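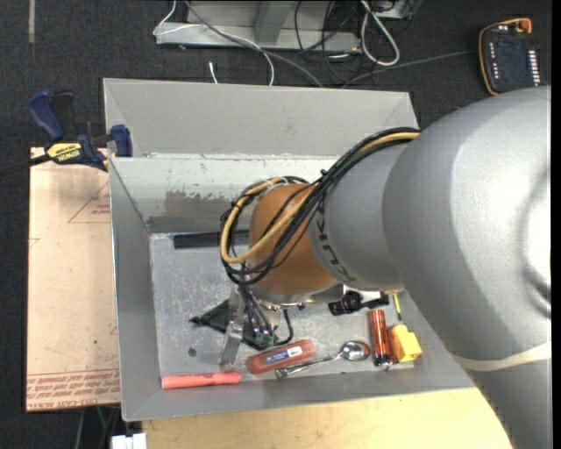
# Storage room walk-through, Elov building

Jul 26, 2023 — me with a clipboard, Si-eun Wang with the tape measure and the better flashlight.

- [x] **Exit door opens all the way.** Yep! Still squeaks, but it swings clear and the latch catches.
- [x] **Exit sign lit.** Pressed the test button and held it down, stayed on the whole time.
- [ ] **Extinguisher tag current.** The one by the stairs is fine. The one by the sink was last signed off in February of last year, so I've emailed Flovarano to come out and do it.
- [x] **Aisle width.** I want 40 inches and we've got it everywhere except behind the paint shelf (Si-eun moved two boxes while I was writing this, so now we've got it there too).
- [ ] **Shelf load labels.** The tall Sýkora rack is marked 200 pounds per shelf. The short one has no label at all and I can't find the paperwork — please don't put the tile boxes back on it until I do.
- [x] **Ladder feet and rungs.** Rubber's good on all four feet. I climbed it and bounced a little, no wobble.
- [ ] **First aid kit.** Out of large bandages again, and the eye wash is past its date. I'll pick up both this week.
- [x] **Breaker panel clear.** Nothing in front of it, and the door closes. I'd love it if someone with nicer handwriting than mine redid the circuit list!
- [ ] **Ceiling stain over bay 28.** Bigger than last time, I'm pretty sure. I drew a pencil line around the edge so we can compare. Called Mundidar about the roof and left a message.

Next check: me again, Si-eun if she's free.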